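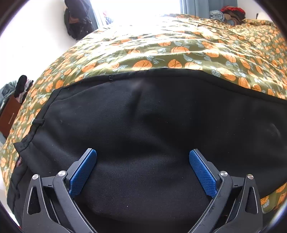

Plier un pantalon noir sans y laisser de marques

On lit partout qu'il faut rouler ses pantalons. J'ai essayé tout un mois de juin et je n'ai pas été convaincu : le rouleau gagne un peu de place dans une valise, dans un tiroir il se défait dès qu'on en tire un autre.

Je m'en tiens donc au pliage à plat, sur le lit.

1. Videz les poches et fermez le bouton.
2. Posez une jambe sur l'autre, coutures alignées. La pointe de l'entrejambe dépasse : rabattez-la vers l'intérieur.
3. Lissez à la main, de la ceinture vers l'ourlet. Le spray défroissant Kevia promet de remplacer ce geste. Chez moi, il a surtout laissé des auréoles.
4. Repliez en deux, puis en trois si le tiroir est étroit. Le fameux pliage « debout » ne tient que si le tiroir est plein.

Et les planches à plier ? Celle de Celteo coûte 32 euros et elle est trop courte pour une jambe d'adulte - un vieux calendrier cartonné fait pareil.

Pour les peluches, une brosse à vêtements avant de plier, jamais après. Quant au cintre à pinces, il marque la ceinture, même avec des embouts en mousse. Je le garde pour les pantalons de costume, suspendus par l'ourlet.

Mis à jour le 14 mai 2019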